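Fosuvent Countertop Bread Station: Set-Up Guide
Section 6. Laying out the mat, the rolls and the snack bowl

Revised February 4, 2025, by Asnakech Tekleab

The Mondetti leaflet in the box says the station is "ready in moments." We have set up enough of these to doubt it. Allow time for the steps below and ignore the leaflet's drawing, which shows a bread layout that doesn't fit on any mat we have tried.

6.1 Before you start

You will need a cutting mat, a bowl with a wide rim, the bread, and a clean dry cloth. The Grirnden liner sheets sold as an extra are supposed to keep crumbs in one place. We found crumbs on both sides of them. Buy them if you like the color.

CAUTION: A self-healing cutting mat closes up after light knife cuts. It does not clean itself, and crumbs settle into old cut lines. If your mat has been used for crafts, keep it for crafts and get another for food.

6.2 Placing the mat

1. Wipe the counter and let it dry.
2. Lay the mat flat. If a corner curls, turn the mat over and leave it under a heavy book overnight. Heating it to flatten it, as some people suggest, warps it.
3. Line up one printed edge with the front of the counter.
4. Press on each corner. The mat should not slide. If it does, the counter is still damp.

6.3 Placing the rolls

5. Set the long roll down first, crust side up.
6. Put the round bun farther back, on the same mat. The leaflet wants a hand's width between them. A smaller gap works just as well with soft bread.
7. Hold soft rolls by the sides and use as little pressure as you can. A thin crust dents easily and may not spring back.

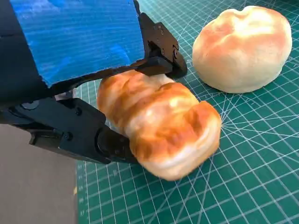

Fig. 6-1. Long roll and round bun on the green mat.

NOTE: Ostrowski sells a "crust guard" spray for bread left out on display. We tried it on 6 rolls and could not tell them from the ones we left alone. A cloth laid over the bread between uses costs nothing.

8. Sweep off crumbs before you move a roll to a new spot. Dragging bread through crumbs marks the underside.

6.4 Placing the bowl

9. Stand the bowl next to the mat, never on it. A bowl on the mat hides the grid and makes the corner lift.
10. Fill the bowl last, after the bread is where you want it.
11. Keep dry snacks and bread apart. Crackers go soft quickly next to fresh rolls, whatever the lid claims on the packet may say.

CAUTION: Do not put the bowl within reach of a warm air outlet. Plastic bowls are labeled as heat safe far more often than they deserve to be. 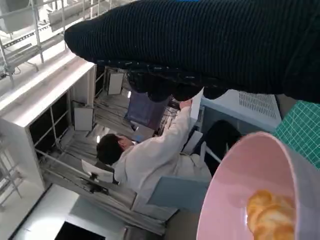

Snack portions are where the leaflet is at its least believable. It calls for 200 grams per bowl, a figure that suits whoever sells the snacks. Start with a small pile and top it up when it runs low. A handful of round chips or crackers in the pink bowl is plenty for a first filling, and the wide rim leaves room to reach in. With the green gridded mat this close by, check that the rim hasn't crept over its edge. Move the bowl by its rim with both hands and look at the mat again afterward.

6.5 Checking the layout

12. Stand where you will be working and reach for each roll in turn. If your sleeve brushes the bowl, move the bowl.
13. Keep recipe cards and other papers off the mat. They pick up grease and stick to the bread.
14. Check the mat corners again after 2 or 3 uses. The grip on the back is said to be permanent. Ours lasted until August.

For cleaning, go to Section 7. Skip the part of the leaflet that recommends the dishwasher for the mat.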